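Stitumstead Opens Its Robot Handling Lab to Local Employers and Students

Stitumstead, the automation training center in Plesness, opened its robot handling lab to visitors in August. The open day drew 196 people, among them students, warehouse supervisors and staff from small manufacturing firms in the area.

Visitors were taken through the lab in small groups. Each group spent time at a tabletop station used for teaching basic pick-and-place work, then moved on to a talk on how the center plans its courses. The first group went in at 9 a.m.

"Most of the people who came have read about robot arms and have never stood next to one," said Shahnaz Mridha, director of the center. "We wanted them to see ordinary practice work at normal speed, with time to ask questions."
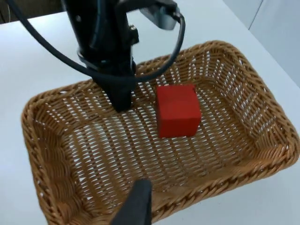
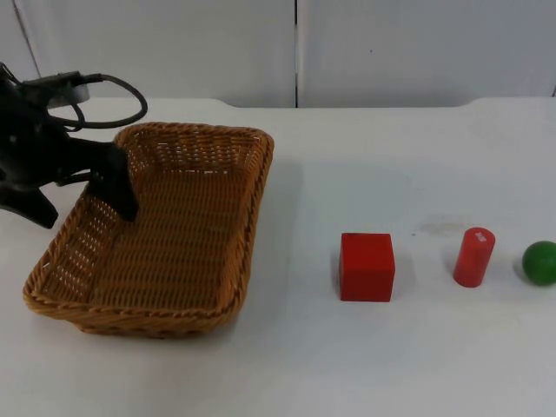

The tabletop station is part of Melora, the center's introductory course for people with no programming background. Trainees begin with a single arm and a few simple shapes, and they learn to plan a movement before they run it. Wondimu Nigatu, who teaches the course, told visitors that the wicker basket makes a harder target than it seems. It has a raised, braided rim, and the gripper has to come in over that rim and down to a floor that sits lower than the edge. A flat-sided piece such as the red cube is usually the first one trainees work with. Round shapes come later in the course.

Nigatu also talked about cables. New trainees tend to watch the fingers and forget everything behind them, he said, so the course includes a session on checking how much slack an arm needs through its full reach.

The second half of each visit covered training for people already in work. Workneh, a packaging firm based in Plesness, has sent eight employees through Melora and plans to send more next year.

"Our line staff know the products better than any outside engineer," said Hawi Gashaw, operations manager at Workneh. "After the course they can tell us which jobs suit an arm and which ones are better left alone – that has saved us some expensive guesses."

The center has trained 511 people since it opened. Evening places on Melora will be offered for the first time this fall, with three groups running side by side. Applicants do not need any technical qualifications.

Employers who would like to arrange a separate visit for their staff can contact Meron Araya in the Stitumstead visits office. Course applications are handled by Indrek Ramanauskas at the front desk.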